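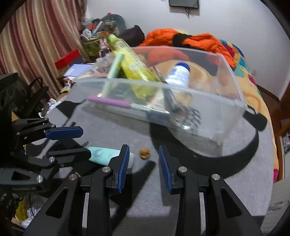

Small brown object on the gray table. November.

Home Notebook Books Readings Contact

Print this page | E-mail this page

November, morning

Vanus, second proof

The second proof of Vanus came back from Llorente yesterday evening and I have now read it two times, once with a pencil and once aloud. There are 31 poems, the same as in the first proof. I write down here what I found, so that the others at Perer can see it before we answer the printer.

The long lines are still the main trouble. Fergus Cruickshank writes lines which do not fit our page, and he knows it. In the first proof the turned part of the line was set flush left, and it looked like a new line of the poem. I asked for an indent. The indent is now there, but it is very small, and in "Ferry, Late Boat" my eye still took the turned words for a short line. When I read it aloud I made a pause after "harbor" where there should be none. So the indent must be larger. I would like the double of what we have.

I tried also the smaller type on one page, on our own printer. The lines fit then, nearly all of them. But the short poems look lost on the page, and my mother would need her glasses for it. I prefer to keep the size.

Stanza breaks at the bottom of the page: in two poems the page ends exactly where a stanza ends, and the reader cannot know if there is a break or not. These are "Inventory for My Brother" and "Salt Road." For the first one we can move a stanza over. For the second I don't see how, without leaving a hole at the bottom. Some books put a small mark in the margin for this, or a note "no stanza break" at the foot. Fergus dislikes the note. He wrote to me that it sounds like a station announcement. I will ask him about the mark.

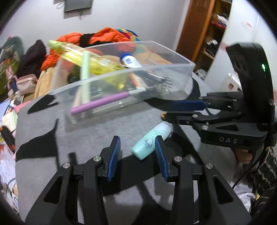

Mint-green tube, lying at an angle.

Same day, after lunch

I worked on the order of the poems. In the manuscript the three winter poems stand together at the end. I understand why, but when I read the book in one sitting I felt that it closes three times. I laid the pages on the floor of the corridor and walked along them. If "Salt Road" goes up, before the hospital poems, then it gives some air to that part, which is heavy, and the book can finish with "A Window in Tonditz." That is the poem people asked about after the reading last spring, and it has the quietest last line of all of them.

One thing against it: "Salt Road" has the word "gravel" and the poem which comes after it begins with "gravel" also. By accident it looks very intended. I wrote this to Fergus as a question only. It is his word.

The afterword is too long. We had agreed on something short and what I have is roughly 2,000 words. It is good in the part where he tells how he learned to write in the kitchen with the radio on. It is less good where he explains the poems one after the other. I marked the paragraphs I would take out, in pencil, lightly. I remember well how it is to receive red ink from an editor.

Small corrections for Llorente:

"Inventory for My Brother," line 9: the comma has jumped to the next line.
"Ferry, Late Boat," title: capital L in "Late."
Contents page: "Orchard, Closed" is missing, but the poem is in the book.
Running heads: please take them off the blank pages.
Dash in "Night Shift": it is a hyphen. It was a hyphen last time also. 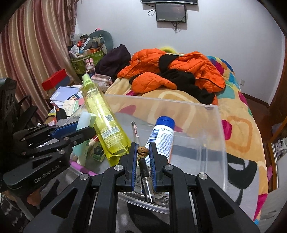
About the epigraph I am still not decided. It is in two languages, the original and under it the English, and the English is by me. Now I find my version stiff. "The one who goes away carries the door" is correct word for word, but in English a person does not carry a door unless he is moving house. In the original the word can mean also the doorway, the opening. "Carries the doorway" is better for the sense and worse for the ear. I said both aloud many times while making coffee. For the moment "door" stays.

To do: answer to Llorente, question on the margin mark to Fergus, new contents page, read the hospital poems again with the new order.

Print this page | E-mail this page

Comments (3)

marit_k
Please keep "door." The stiffness is what I liked in it. With "doorway" I start to think about architecture.

Paul in Accounts
The larger indent will push "Orchard, Closed" onto another page, I think. Did you check if the page count still works for the folding?

Fergus Cruickshank
Both gravels are staying, sorry. Margin mark is fine if it's tiny. You can cut the afterword as you like, only leave the radio in.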